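Plenora Cup and Lid List

README, April release

Plenora is a list of disposable cups and the lids that go on them. If you have ever stood at a counter with a cup in one hand, working through three stacks of lids that all look the same, this list is for you! It began as a page in my kitchen drawer and has grown into a table of 3,947 rows, where each row is one cup tried with one lid. I love these small things more than is reasonable, and I hope some of that comes through in the notes column.

What is in the folder

cups.csv - one line per cup, 380 of them. Rim width, height, base width, wall type, color, and whether the rim is rolled tight or loose.
lids.csv - one line per lid, 269 of them. Shape, color, inner and outer width, sip hole or none, vent or none.
fits.csv - the big one. Cup number, lid number, a fit score, and a note.
places.csv - the 173 places the cups and lids came from, by type only (cafe, bakery, gas station, hospital lobby and so on). No addresses or shop names.
notes.txt - longer remarks that wouldn't squeeze into a column. Some of these are a bit of a ramble.

The fit score

Scores run from 0 to 4.

0 - the lid will not go on, or drops inside the cup
1 - sits on the rim but lifts off with a touch
2 - clicks on one side and pops up on the other
3 - clicks all the way around, comes off with a gentle pull
4 - clicks all the way around and stays on when the cup is picked up by the lid

A 3 is what you want for coffee you plan to drink right away. A 4 is lovely for the car, but some of the 4s are so tight that the cup squashes while you're getting the lid off (see the note "squash" in fits.csv). All scores are for empty cups at room temperature, on a flat table. Please don't read them as leak scores. I would like to do leaks properly one day and I have neither the towels nor the patience yet.

How the measuring goes

Every cup gets measured across the rim in two directions, because paper cups go oval when they have been stacked for a while, and the smaller number goes in the table with the larger one next to it. Lids are measured upside down. Each pairing is tried three times with a fresh lid if I have one, and with the same lid if I don't; the column "fresh" tells you which. When the three tries disagree I put down the middle score and write "moody" in the notes. There are a lot of moody lids.

I don't try every cup with every lid. Anything more than 4 mm apart gets skipped, and so do pairs where the lid is obviously meant for a soup tub.

Lid shapes

The names are mine, so here's what they mean.

flat - level top, with a lip
step - two levels, like a tiny stadium
dome - rounded top, with or without a rim inside
dished dome - a dome with a raised inner rim and a center that dips slightly
button - flat, with those little press-down bubbles

The dished dome is my favorite. It has a bit of a teacake look to it, it stacks nicely, and it turns up on the smallest cups, the ones for a short espresso or a sample of soup. It took me two releases to give it its own name instead of filing it under dome, so if you have older copies please swap them out.

Known problems

White is a mess. The color column has "white" for anything from chalk to cream, and I judged it by eye under whatever light was on at the time. Evening entries lean warm. Don't build anything on the difference.

Cups 201 to 214 came out of a single bag that got sat on. They are kept in for completeness but the column "bent" is set to yes.

Large cold cups are thin on the ground. Around a third of the rows are for cups 8 oz and under - I can't help it, the little ones are the best.

Changes since the last release

Added the Flelomard samples, all paper, all narrow at the base.
Split dome and dished dome.
Fixed the Seka lids, which had inner and outer width swapped. Sorry!
Removed 11 duplicate cups that turned out to be the same cup bought twice.

Using it

Take it, change it, print it out and tape it up by the lid stacks. A mention of Plenora is appreciated and never required. If you send in new pairings, please keep the three tries, and tell me the type of place the cup came from. Odd sizes are very welcome, and so are lids with no cup to their name.

Questions and corrections go to me, Ekua Akpalu, through the comments page. I read it most mornings with (naturally) a coffee.

Newest under white, dished dome, small:

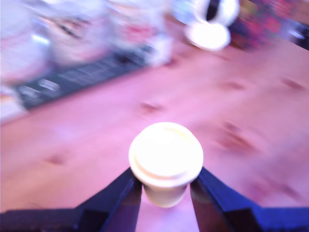 Polák: Could the next release have a column for stacking height? Two of my dished domes share a rim width and both score 3 on the same cup, but one stack is nearly twice as tall as the other, and at my counter that decides which one I buy. I can measure the ones I have and send them over on Friday.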